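Work and Automation, Unit 5 Handout
Tidying and Resetting Rooms: What Changes for Staff
Oct 14, 2019

Read this before the discussion section. The reading from last unit (the Dovhaniuk warehouse case) dealt with a site built for machines from the start. This unit deals with the opposite case, a workplace that was there first.

Background

Privden runs furnished guest apartments and employs room attendants to reset them between stays. The full site list has 341 apartments. In February the company began a trial with Urnano, a supplier of arm-and-gripper systems, covering one task only: clearing and resetting tabletops. Beds, bathrooms and floors stayed with the attendants.

Before the trial, an attendant did the whole room alone. Table work was never written down as a separate task. People did it between other things, often while waiting for the kettle test or the laundry cart.

How the machine is taught

The gripper learns from examples. An attendant holds a hand tool with the same two fingers the machine uses and does the job with it, over and over. Urnano asked for 200 recordings per table layout. Privden first treated this as a favor from staff, then moved it to a paid duty with its own line on the time sheet.

A table in use is harder than a cleared one. Books lie flat in one place and stand upright in another, and there may be flowers in the way. Attendants know which things to leave alone. With the tool in hand they have to show it, one object at a time. 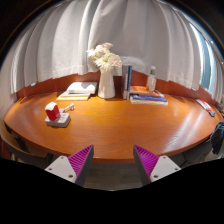 Figure 1. Two-finger hand tool at a table with books, a vase of white flowers and a plastic bottle.

What changed for the attendants

Pace. Working with the tool is slower than working by hand. Early schedules ignored this, and attendants on recording duty fell behind on rooms.

Skill. Some attendants became the people others asked about grip and approach angle. Their job title did not change. Pay grade was still under review when the trial report was written.

Judgment. Staff were asked to write rules for guest belongings — what may be moved, what may be straightened, what must not be touched. The first draft ran to 2 pages and was used for training new hires as well.

Monitoring. The recordings show how a person works. The written agreement says they may not be used for performance review. Compare this with the Hirari agreement in the course reader, section on camera data.

For discussion

Who should be paid for teaching a machine, and on what basis: hours, recordings, or later use?

The trial logged 882 recordings in total. Does it matter who made them once they are pooled?

Bring one page of notes. We will start with the pay question.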